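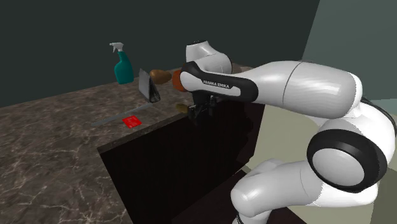 Dandari 的厨房仿真场景包值得买吗?有没有用过一段时间的朋友说说

仿真与工具 / 机械臂 / 付费资源
浏览 1572

各位好,先说下我的情况。我一个人在做桌面抓取的小课题,没有实机,全靠仿真,之前一直用自己拼的场景,就是一张桌子上放几个方块,抓来抓去都快抓吐了。上个月刷到 Dandari 的厨房场景包,大理石台面、深色柜子那一套,台面上的东西每次会换位置,臂子直接就是装好的,臂上还印着 FRANKA EMIKA 的字样,看着比我自己搭的强太多了,一下就心动了。

但是价格我有点犹豫。一年订阅 2600,对公司可能不算什么,对我来说就得想一想了(真的是自己掏钱)。试用版我也装了,只能跑固定的几个布局,看不太出来随机化做得怎么样。

我主要想知道这么几件事:

一个是碰撞体准不准。我以前用过免费的模型,看着是个圆的水果,碰撞体是个盒子,夹爪还没碰到呢东西就飞出去了,特别崩溃。

再一个是薄的东西能不能抓。他们的台面上经常会有那种又细又长的灰色餐具,像铲子又像刀,平躺着,还有红色的小方片,像海绵垫似的也是平放。这种在仿真里到底抓不抓得起来?还是说就是摆着当干扰物的?

还有就是渲染慢不慢。我的显卡不算新,图像和关节数据要一起存,一个晚上能跑多少条我心里没数。客服回复倒是挺快,就是每句都很官方,问什么都说"取决于您的具体配置"……

对了,也有人跟我推荐 Nazari 的那套,便宜一些,可是我看它的厨房都是纯白的,很干净,总觉得太理想化了。两个都用过的朋友能不能比较一下?先谢谢大家!

补充一下:我用的是平行夹爪,不用吸盘,任务就是抓了放,没有倒水切菜那些复杂的。

共 3 个回答

已采纳 · 28 人觉得有用

我用了大半年 Dandari,中间也交钱续过一次,来说说吧,有点长。

先说碰撞体,这块我是满意的。土豆那种不规则的椭圆形状,它用的是多个凸块拼起来的近似,夹爪从两侧合上去的时候不会弹飞。橙子更没问题。我觉得最好的一点是每个物体的碰撞体你都可以在查看器里单独打开,半透明地叠在模型上面,哪儿不贴一眼就看见了。喷瓶稍微麻烦,瓶身很好,喷头扳机那一块做得很粗,扳机和瓶颈中间的空隙被填实了,要是你想让夹爪从那里伸进去勾,趁早放弃,老老实实抓瓶身。

薄的东西,唉,这个就要看你怎么抓了。细长的餐具平躺在台面上,默认的抓取高度会让指尖直接顶到石头面上,然后整条臂开始抖,抖得还特别欢。我的办法是把指尖目标抬高一点点,再把控制器的刚度调低,让它贴着台面合拢。调完以后餐具基本能起来,红色小方片还是很看运气。你要是不专门做这个,我建议训练的时候就把它们当干扰物留着,别删,背景里有点杂七杂八的东西挺好的,我自己删过一版,结果策略换了台面就傻掉了。

说到杂物,它有个我很喜欢的设计,就是允许遮挡。比如橙子放在台面靠里的地方,臂子伸过去的时候上臂会把它挡掉一半,土豆也会被挡到一点边。刚开始我觉得烦死了,检测老是掉,后来才发现我的模型以前就是没见过这种情况,多跑几轮反而稳了。如果你的相机角度是固定的,最好再加一个腕部视角,不然有些布局你真的什么都看不到。

还有一个小坑,深色柜门和深灰色夹爪放在一起,对比度特别低。夹爪悬在台面前沿的时候,背后刚好是接近黑色的柜子,手指和柜子糊成一片。我做夹爪分割的时候被这个坑了两个晚上,还以为标注导出有 bug。解决起来倒简单,灯光随机化里有个环境光下限,往上拉一格就好了。后来我又顺手把墙的颜色也放开随机,原来那个深青灰色的墙看久了人有点闷,哈哈。

渲染速度我没法替你的卡打包票。我自己是单卡,开两个相机,晚上十一点挂上去,早上起来能有将近 9 个小时的数据,中途偶尔会卡死一次,所以一定要开断点续存!一定要开!我丢过一整晚的,早上看到空文件夹的心情你可以想象一下。

Nazari 我只试过一阵子。便宜是便宜,上手也快,文档写得比 Dandari 好懂得多,这点必须承认。可是物体种类少,而且碰撞体参差不齐,杯子很好,蔬果就很随意。如果你只抓杯子碗碟,我觉得买 Nazari 完全够了。

价格的话,如果你的课题半年内能做完,就先问问有没有按季度的。我当时是写邮件去问才有的,官网上没放,不知道现在还给不给。

6 人觉得有用

楼上写得很全,我补一个不一样的意见。我觉得贵了。

Dandari 的场景好看我同意,但是你只做抓了放,其实花几天自己扫几个东西也能凑合用。我就是这么干的,土豆是菜市场买的,手机绕着拍一圈,重建出来再手动简化,丑是丑了点,抓起来没毛病。省下来的钱我拿去租 Imier 的云端显卡了,晚上同时开好几个实例,比守着自己那张老卡舒服。

不过自己扫有个问题,反光的东西别碰,金属勺子我扫出来像一坨融化的蜡。还有摩擦系数得自己慢慢试,我前前后后试了快一个礼拜,现在也不敢说是对的。你要是没耐心搞这些,那还是掏钱吧,时间也是钱。

1 人觉得有用

同问季度订阅,上周给他们发邮件了还没回。

另外在 Ceverport 的朋友可以去蹭一下学校机房,那边装了 Dandari 的正版,七月份之前晚上都能约,就是机器有点旧,建议带个耳塞。

提问者追评

谢谢大家!看完第一个回答我马上去试用版里翻了碰撞体查看器,居然真的有,我之前完全没注意到那个按钮。夹爪和柜子糊成一片这个我也碰到了,我还以为是我显示器的问题……环境光拉了一格,确实清楚多了。

现在打算先发邮件问季度价,要是没有的话就再纠结两天。抬高指尖那个,方便说下你抬了多少吗?我试了几个值,臂子还是抖。

回复:没有固定值,跟你的夹爪模型有关系。你先别动高度,把刚度降到原来的一半看看,还抖的话把控制频率也贴上来,我帮你瞅一眼。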